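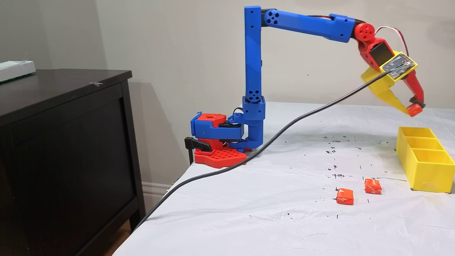
**How deep should the dividers sit in the tray?**

Push each divider down until it touches the floor of the tray along its whole length. The top edge may stand slightly above the rim with the taller Bamico inserts.

## 4. Setting up a sorting tray

These steps apply to the three-slot tray. The six-slot Lakska tray has its own sheet.

1. Spread a plain sheet over the table and pull it flat. Small parts show up well on white and don't roll as far on cloth.
2. Set the tray lengthwise near one end of the table, with the slots running front to back.
3. Decide what each slot will hold before filling anything. Put the parts you reach for most in the front slot.
4. Label the slots on the outside wall. Pencil on masking tape is enough.
5. Fill each slot to around 20 mm below the rim.
6. Lift the tray by both short ends and set it down again. If parts jump from one slot to the next, take some out.

**Note:** Loose screws and washers should not share a slot. Use a paper cup for the overflow.

**Caution:** Do not load the tray with more than 600 g in total. The inner walls can bow, and thin washers will slide underneath.

**Caution:** Keep cables and the hanging edge of the sheet away from walkways. A tug on either one can pull the tray off the table.

### Cleaning

Empty the tray and wash it by hand in lukewarm water with a little dish soap. Dry the corners with a cloth. Do not put it in the dishwasher.

Spare labels: order no. 184, Janevski parts desk.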